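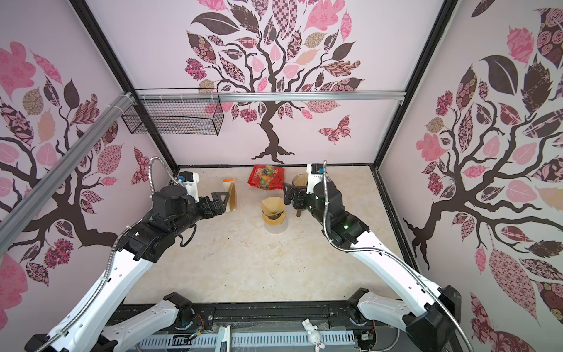
Tree pattern with butterflies, back wall and sides.

Nollow Community Kitchen and Meals – progress report, June
To: Rostier Fund, small grants desk

Sorry this is short, delivery week. Numbers sheet to follow seperately.

Where we are
Lunch service running out of the Quaye Street hall since spring. Kitchen passed its inspection on the second visit. First visit flagged the hand sink (no hot water at the far tap) and missing labels in the walk-in. Both fixed. Certificate is up by the serving hatch, scan available if you want it.

We said 300 meals a month by this point. We hit 300 in May. April was short of that, mostly the week the oven was down. June looks fine so far but school is nearly out and we expect more families at noon, fewer older people.

Deliveries
2 routes going, north side and river side. The third route in the plan hasn't started. Reason is drivers, not food. Insurance wants every driver on the policy by name and the forms take forever. 5 people have applied, 2 cleared. Will start the third route when we have enough cover for sick days, would rather not launch it and then cancel on people.

Insulated bags: bought, in use. The zippers on the cheaper ones are already going. Next order will be the better ones, small overspend on that line, see below.

Food supply
Bakery surplus is steady. Produce up and down – loads of squash, hardly any greens, then a whole pallet of lettuce with a day left on it. Soup is the answer to most of this. Wornunik Wholesale agreed to hold their price on rice, beans and canned tomatoes through the end of summer, in writing. That helps a lot.

Menu cards now list allergens on the front. Several people asked for this in the comment box. Also asked for: less squash.

Tea hour
Started in the afternoons after lunch clears, 2:30 on. Wasn't in the original plan but costs almost nothing and people stay and talk. Tea, toast, whatever fruit is left. We'd like to move a little of the printing money over to cover it if that's ok with you.
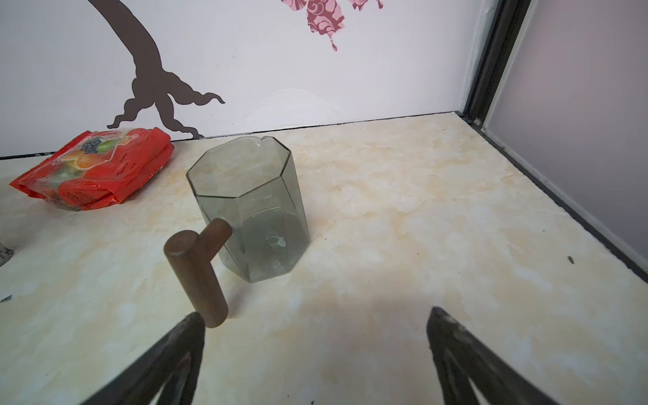 Gray-tinted glass mug, wood handle.

Budget
Staff hours on target. Food under. Equipment over, because of the bags and the oven repair. Printing well under, flyers were done for free in the end. Overall inside the grant. No request for extra funds this period, only the printing move mentioned above.

Problems
Parking at the hall on market mornings, vans can't get to the side door. Asked the city for a loading permit, no reply yet.
Freezer is full most of the time. Can manage through summer, will need a second one before the holidays. Getting quotes.
Sign-in sheet still on paper and someone has to type it all up. Behind by a couple weeks on that, so the age breakdown you asked for will be late. Sorry.

Next period
Third route. Freezer quotes. Cooking class for teens if the hall can give us an evening, they are checking thier calendar. Summer menu is drafted and needs costing.

Receipts for oven repair and bags are in the shared folder. Please confirm on the printing line when you can, we need to know before the next shop order goes in.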